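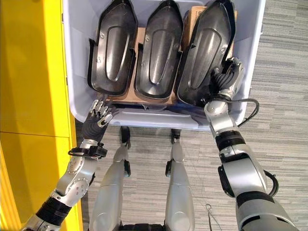 The Jotwood Coaching Session Records are a set of 300 written records from a sales coaching program for small business owners and their staff. Each record covers one session between a coach and one participant. The records come in three files, one for the session, one for the goals set in it, and one for the follow-up. If you copy only one file you will be missing the ID lookups that the other two depend on, so please copy the whole folder.

Resources > Coaching > Data > Session Records

Last updated February 12, 2022

What is in the folder

sessions.csv: one row per session
goals.csv: one row per goal, linked to a session by session_id
followup.csv: one row per follow-up call, linked to a goal by goal_id
codes.txt: the list of topic codes and what each one means
README: this file

All files are UTF-8. Older versions of the spreadsheet program in our office open them with the wrong character set and turn Ziółkowski into nonsense. If that happens, import the file through the menu instead of double-clicking it.

Where the records come from

The sessions were run for 12 businesses that signed up for the Bullska course. Most are shops and trades with a small staff. One is a print firm, Ziółkowski, which sent more people than the others and is over-represented as a result. Bear that in mind before you average anything across businesses. A session was booked for 90 minutes. Some ended early and a few ran over, and the minutes column has the real length where the coach wrote it down. A blank means the coach did not write it down. It does not mean the full time was used.

Coaches filled in a paper form during the session and typed it up afterward. Up to the end of August the form had a single box for goals, and people wrote everything into it in one go. After that the form was split so each goal got its own line. Waldemar Tomaszewski went back through the older forms and split the goals by hand. His splits are marked with a Y in the split_by_hand column of goals.csv. Where he could not tell whether something was one goal or two, he left it as one. 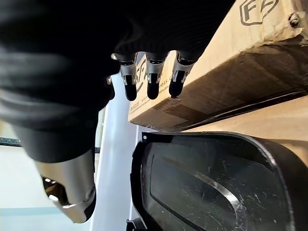
Jotwood Coaching Records Team

Columns in sessions.csv

session_id: a letter and a number. The letter is the coach.
business_id: a short code. The key that matches codes to business names is not in this folder.
role: owner, manager, or staff. Taken from the sign-up sheet. People who changed jobs during the course keep their first role.
topic: one code from codes.txt. The coach picked the main topic, even when the talk wandered.
minutes: length of the session, if known.
confidence_before and confidence_after: how sure the participant felt about the topic, on the scale printed on the form.
notes: free text, edited for names.

The confidence scores are self-reported and were collected with the coach in the room. We would expect people to be polite. Treat a rise in the score as a sign that the session went down well, and look in followup.csv if you want to know whether anyone did anything differently.

Topic codes

The codes most used are PRICE (setting and defending a price), FIRSTCALL (opening a call with a new customer), QUOTE (writing and chasing quotes) and DELEG (handing work over to staff). PRICE and QUOTE overlap. Two coaches used QUOTE for any talk about money, and we have not corrected this. If the difference matters to you, merge the two codes.

There is also a code called MISC. It was supposed to be rare and it isn't. Read the notes column before you drop those rows, as a good share of them are about hiring.

How names were removed

Dorota Szulc read every notes field and replaced the names of people with a role in square brackets, for example [owner] or [customer]. Product names and street names were taken out as well. The business name Ziółkowski appears in this README with the firm's permission, and nowhere in the data. If you find a name that was missed, tell us the session_id and don't repeat the name in your message.

What the records are good for

We use them to plan new courses and to train new coaches. The notes show how a session on pricing tends to go, which questions get people talking, and where a coach talked too much. New coaches read a batch before they sit in on their first session. The goals file is useful for seeing how vague goals turn into vague follow-ups.

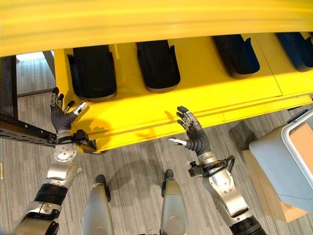

The records are a poor fit for measuring sales. We did not collect sales figures from the businesses and there is no control group. Please don't use them to rank coaches either. Coaches did not get the same mix of people, and the ones who took on the harder cases would come out looking worse.

Known problems

Follow-up calls are missing for some goals. Usually the participant could not be reached, sometimes the call was made and never written up, and the file can't tell you which.

The Starken import, done when we moved off the old booking system, shifted some session dates by a day. Order within a business is still right. Don't use the dates to work out which weekdays are popular.

Version 2 fixes a batch of duplicate goal IDs. If you have an earlier copy, delete it and take this one.

Use and sharing

Anyone working on a Jotwood course may use the files. For use outside the company, ask Dorota first and say what you plan to do with the notes column. Tables and counts can be shared freely. Quotes from the notes need a second read before they go into a slide or handout.

This site uses cookies to remember your settings and count visits. By continuing to browse you accept our use of cookies. Accept | Manage settings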